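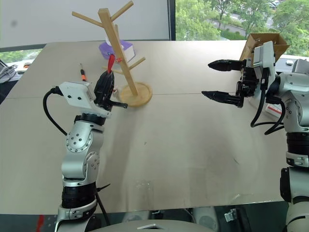

Motivational speeches: does anyone's life change afterwards?

Forum > Off-Topic Lounge > Speeches, Talks and Podcasts

drizzle_and_tea
Work made us all watch a graduation speech this morning, part of a thing called Visum that HR has bought in. Fail big, dream bigger, thank your mum. Everyone clapped at a telly. I've now sat through more than 50 of these over the years and I couldn't quote you a line from any of them by teatime. Has one ever made you do something different?

pellmell
Yes. I heard one at my sister's college and signed up for evening classes that August. Finished them too.

drizzle_and_tea
Fair enough, but were you already thinking about evening classes?

pellmell
I'd been thinking about it for 2 years. That's my point. I needed the shove.

Sidoven
A bus advert could have given you the shove. These speeches are nearly always given by people it worked out for. You don't get the bloke who took the same risk, lost the house and moved back in with his parents. I'd pay to hear him.

pellmell
You'd pay to hear him moan. I wouldn't. And a bus advert never made me cry in a sports hall.

kettlewright
Bit in the middle on this. The short ones can be good. Our head of year gave us four minutes on writing to people when someone dies, and I still do it. What I can't stand is the clip version with piano over it and the words popping up in yellow.

Sidoven
With 3216 comments underneath, all saying "needed this today". Where are they a month later?

kettlewright
Getting on with it, I'd imagine. You wouldn't hear from them either way.

drizzle_and_tea
I'll give you the four minutes. Advice about one real thing I can use. "Never give up" is no use to me, I've given up loads of things and most of them deserved it. The trombone, for one.

pellmell
Then skip the next one and let the rest of us enjoy it.

drizzle_and_tea
Can't, there's a sign-in sheet.

Comments

mossbank: The piano ones are dreadful. My dad forwards me two a week.

Drondent: I'm with pellmell. It cost you a morning.

tuppence_h: Would like to hear more about the trombone.

Related threads

Celebrity autobiographies you gave up on
Best man speech, how long is too long?
Podcasts that should have been one episode
Does anybody keep a gratitude diary past week one?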